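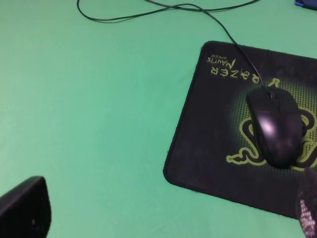

Wrist view, gripper open, mouse on the Razer pad.

I have had the Daston two-finger gripper on the arm for a while now, and in September I finally got the Grerton one to compare it with. Both bolt to the same flange. The plan was to run the same pick list with each, on the same green table, with the same wrist camera, and keep the controller settings fixed. This post covers the pads and the camera view. Force control gets its own post later.

The mouse is the object I care most about. It is black, glossy and curved, and it sits on a black mouse pad, so both the camera and the fingers have a bad time with it. The shell throws a bright highlight that moves when the wrist moves. My segmentation model likes to call that highlight a separate object. Turning down exposure helped with the highlight and made the rest of the mouse vanish into the pad.

I tried three approach directions. From the sides is best. From front and back the finger has to come down on the cable, and then the cable pulls the mouse around during the lift. I now leave a loose loop of cable on the table before each run so there is no tension on it.
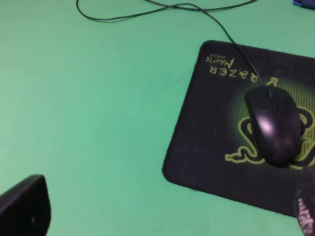
Same setup. The dotted pad on the right finger is the part to look at.

Dotted pads first. On flat-sided things they hold well at low force. On the mouse the contact patch is small and the dots do less than I had hoped. I raised the closing force in small steps until the slip went away, and ended up well above the value I use for boxes. The smooth pads needed more force again, and they pick up lint from the fabric. I wipe them with alcohol every 16 picks.

Total so far is 158 mouse attempts across both grippers. The Daston slips less. The Grerton closes more evenly, and if the mouse is off center by a few millimeters it gets pulled straight where the Daston tends to push it sideways. I don't have a clean number for that yet. Rawan Smadi suggested logging finger current along with position, and I should have been doing that from the start.

The controller is a Kondum board running the loop at 200 Hz. I swapped in the older Murín controller for one evening and the closing motion had a visible stutter near contact. It could be my tuning. I went back to the Kondum and left it there.

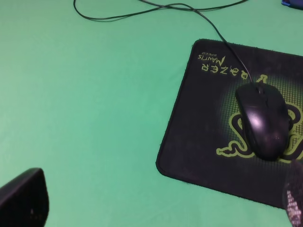 Does the wrist camera need to be recalibrated after swapping grippers?
Only if the camera mount moved. Mine bolts to the flange adapter, so the camera stays put and I just update the tool offset and the finger mask.

The finger mask matters more than I expected. Both fingers sit in the lower corners of the image all the time, and the dotted face has enough texture for the feature tracker to lock on to it. With no mask, the tracker decides the arm is standing still. A fixed polygon over each corner works with the gripper open. For closing I interpolate from finger position, and that is good enough.

After the mouse I moved on to flat items, mostly stationery.

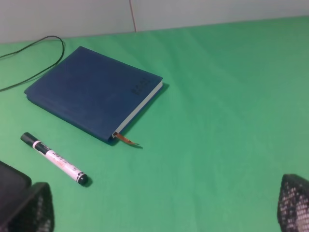 Navy notebook and marker on the green surface, fingers open.

A closed notebook is easy to see against green and awkward to pick. Neither gripper opens wide enough to take mine across the covers, so it has to be an edge grasp, and the fingertip needs to get under the lower cover. The Grerton tips are thinner and manage it more often. The marker is simple for both as long as the wrist yaw is right. If it isn't, the marker rolls.

The log is at 1,543 frames with masks checked by hand. Montserrat Contreras has asked for the raw files and I'll send them once the timestamps are fixed; the camera clock drifts against the controller and I have been correcting it with a script I don't fully trust. Next up is the Grerton with dotted pads cut to fit, if the adhesive holds.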